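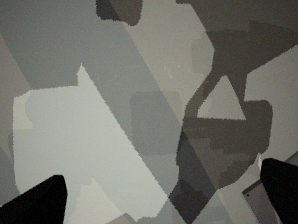 규정집 개정안 제출 마감은 10/10/2026이었다. 나는 포두나르(Podunar) 시험동 2층에서 작업 기준을 쓰는 일을 맡고 있었고, 남은 조항은 하나였다. 정지 조항이다.

기존 문장은 이랬다. "집게는 대상의 윤곽을 확정하지 못한 경우 닫지 아니한다." 여덟 해 동안 아무도 손대지 않은 문장이었다. 문제는 '확정'이라는 말이었다. 누가, 무엇을 근거로, 언제까지 확정한다는 것인지 적혀 있지 않았다.

8월에 우렐(Wurel) 라인에서 일이 있었다. 사고라고 부르기에는 작았다. 집게가 겹쳐 놓인 판 두 장을 한 장으로 보고 집었고, 아래 판이 딸려 올라오다 떨어졌다. 다친 사람은 없었다. 보고서는 반 장이었고 원인란에는 '판독 오류', 조치란에는 '재교육'이라고 적혀 있었다. 누구를 재교육했는지는 없었다.

나는 그 보고서를 돌려보냈다. 이틀 뒤에 같은 보고서가 왔는데 조치란만 '재교육 완료'로 바뀌어 있었다.

그래서 우렐에 내려갔다. 담당 기사는 나보다 열 살쯤 많았고, 점심을 먹던 중이었다. 그는 도시락 뚜껑을 덮고 기록을 띄워 주었다. 시뮬레이션 시험은 전부 합격이었다. 692회를 돌려서 한 번도 대상을 떨어뜨리지 않았다.

"멈춘 횟수는요?"

"그건 따로 안 셉니다."

"왜 안 셉니까?"

"규정에 없으니까요."

맞는 말이었다. 규정에는 떨어뜨린 횟수를 기록하라고만 되어 있었다. 멈춘 것은 아무 일도 일어나지 않은 것이었고, 아무 일도 아닌 것에는 칸이 없었다. 기사는 기록 파일을 처음부터 다시 훑어 정지 신호만 뽑아 주었다. 한 시간 넘게 걸렸다. 모두 2회였다.

나는 숫자를 수첩에 옮겨 적었다. 692회 중에 2회. 겹친 물건이 그렇게 많은 시험에서 집게가 망설인 것이 두 번뿐이라는 뜻이었다. 기사도 화면을 한참 보았다.

"너무 적네요." 그가 말했다.

"기준값이 얼마로 되어 있습니까?"

"70입니다. 확신도 70 넘으면 닫습니다."

"누가 정했습니까?"

그는 설비가 들어올 때부터 70이었다고 했다. 나는 납품 서류를 찾으러 콘도카르(Khondokar) 창고에 갔다. 서류는 상자째 보관되어 있었고, 상자에는 습기 제거제가 너무 많이 들어 있어서 종이가 뻣뻣했다. 인수 시험 서류 뒤쪽에 메모 한 장이 있었다. 트리베오(Triveo) 쪽 기술자가 쓴 것으로, 70은 임시값이며 현장에서 조정할 것이라고 되어 있었다. 조정한 사람은 없었다. 메모를 읽은 사람이 있었는지도 알 수 없었다.

돌아와서 조항을 다시 썼다. 첫 번째 초안은 기준값을 올리는 것이었다. 지우고 나서 생각해 보니 값을 규정에 박아 두면 그 값이 또 여덟 해를 갈 것 같았다. 두 번째 초안은 값을 정한 사람과 날짜를 적게 하는 것이었다. 세 번째 초안에 정지 횟수를 넣었다.

심의는 짧았다. 생산 쪽에서 반대가 나왔다. 정지 횟수를 기록하게 하면 현장은 그것을 줄이려 들 것이고, 그러면 기준값을 내릴 것이라고 했다. 일리가 있었다. 나는 정지를 감점 항목으로 쓰지 못한다는 문장을 하나 더 붙였다. 생산 쪽에서는 그런 문장은 아무도 지키지 않는다고 했고, 나는 그래도 있어야 나중에 따질 수 있다고 했다. 의장이 물을 마시고 다음 안건으로 넘어가자고 했다.

통과된 문장은 다음과 같다.

제14조(정지) 
1. 집게는 대상과 인접물의 경계를 구분하지 못한 경우 닫지 아니한다. 
2. 구분 여부를 판단하는 기준값에는 정한 사람, 정한 날짜, 근거 시험을 함께 적는다. 
3. 정지는 횟수와 당시 화면을 기록하며, 평가의 감점 사유로 삼지 아니한다. 
4. 기준값은 시험 200회마다 다시 검토한다. 바꾸지 않기로 한 경우에도 그 결정을 적는다.

나는 4항의 두 번째 문장이 제일 마음에 들었다. 인쇄소에서 돌아온 책자에는 그 문장이 다음 쪽으로 넘어가 있었고, 정오표를 낼 정도의 일은 아니어서 그대로 두었다.

우렐에서는 첫 달 기록을 기한보다 일찍 보내왔다. 정지 횟수 칸에 31이 적혀 있었다. 기준값 칸에는 새 숫자와 날짜가 있었고, 정한 사람 칸에는 서명이 있었다. 글씨가 작아서 칸 안에 다 들어갔다. 비고란에는 볼펜으로 한 줄이 더 있었다.

"화면 보관할 곳이 모자람. 디스크 신청함."

나는 신청서에 결재 도장을 찍고 사본을 철했다.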